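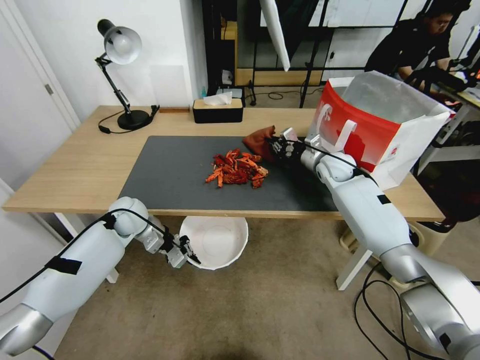

A reader wrote to me that she never cooks shrimp or crab at home, however much her family asks for it, as the smell of the shells stays in the kitchen until the next evening. I understand her very well. But the smell comes mostly from waiting, and the cleaning itself is a short work if you prepare the place before people start to eat.

Put a mat on the table, one with a smooth surface that you can wash. A dark one is good because it does not show the stains so much. Let everybody put the shells in one heap in the middle, and keep an open bin on the floor close to the table edge. Then you push the heap over the edge with a folded cloth – do not use your bare hand, the legs are sharp and a small cut from them hurts for days.

In our kitchen I line the bin with two bags, one inside the other. The Zurko bags are strong enough for this, the thin ones get holes. Tie the bag at once and carry it out. If the collection is not soon, freeze the closed bag. I kept one up to 7 days in the freezer and there was no smell at all.

For the mat, first cold water, then warm water with dish soap. Hot water at the beginning makes the juice stick. After this I wipe with 350 ml of water and 18 ml of white vinegar, and I let it dry standing up.

The cloth must not go in the basket with other laundry. Rinse it in cold water and wash it the same evening, alone or with kitchen rags.

Clean shells can also be boiled for stock, but only if they did not lie on the table for long. In May and later, when the kitchen is warm, I prefer to throw them away.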